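Asunto: Re: Condiciones de entrega de aceite de oliva virgen extra - campaña en curso

A los productores y distribuidores inscritos en la lista:

En respuesta a la consulta recibida a través de esta misma lista, cuyo texto se reproduce a continuación, la oficina de calidad de Matos considera oportuno precisar varios puntos de interés general.

> Estimados señores:
> En la circular de diciembre se indica que las partidas de aceite sin filtrar deberán entregarse en envase de 5 litros. Nuestra almazara trabaja también con la lata de 2 litros, que es la que nos solicitan las tiendas de Granham. Desearíamos saber si dicho formato queda excluido y si las partidas ya etiquetadas han de retirarse. Asimismo, rogamos aclaren si la mención de la variedad es obligatoria cuando se trata de una mezcla.
> Atentamente,
> Almazara Kakeo

Primero. La lata de 2 litros no queda excluida. La circular se refería únicamente al aceite sin filtrar destinado a hostelería, que continuará recibiéndose en envase de 5 litros. Para el comercio minorista se mantienen ambos formatos en las mismas condiciones que en la campaña anterior, incluido el plazo de reposición. Las partidas ya etiquetadas no han de retirarse.

Segundo. En lo relativo a las mezclas, la mención de las variedades en la etiqueta frontal es voluntaria a efectos de nuestro catálogo. Si el productor opta por incluirla, deberá citarlas por orden decreciente de proporción y hacerlo del mismo modo en la ficha del producto. Se han detectado fichas en las que el orden no coincide con el de la etiqueta, lo que obliga a devolverlas para su corrección y retrasa el alta de la referencia.

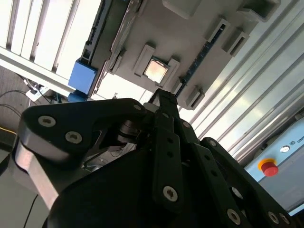
Placas negras con tornillos de hexágono interior.

Tercero. Se recuerda que el aceite sin filtrar puede presentar posos y que esta circunstancia debe advertirse al consumidor en la contraetiqueta. La fórmula recomendada es la siguiente: "Producto sin filtrar. La presencia de sedimento es natural. Consérvese en lugar fresco y al abrigo de la luz". Cada almazara puede emplear otra redacción equivalente, siempre que la remita antes de imprimir.

Cuarto. El catálogo vigente recoge 313 referencias, de las cuales 298 tienen la ficha completa. Las restantes carecen de nota de cata o de indicación de la zona de cosecha, y no figurarán en la edición de primavera mientras no se subsane la omisión. Los productores afectados recibirán aviso individual.

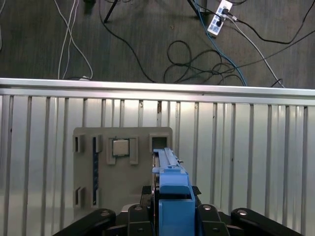

Por lo que respecta a la miel y a las conservas vegetales, que algunos inscritos entregan junto con el aceite, conviene que viajen en bultos separados y con albarán propio. La plataforma Flukollow admite ya el registro de varios albaranes en una sola expedición, por lo que no es necesario solicitar dos recogidas. Las muestras para cata - una botella por partida, sin etiqueta comercial - seguirán enviándose aparte, con el número de lote escrito en el precinto.

Las consultas sobre tarifas no se atienden en esta lista y deben dirigirse al departamento comercial.

Atentamente,

Oficina de Calidad
Matos, Aceites y Productos de la Tierra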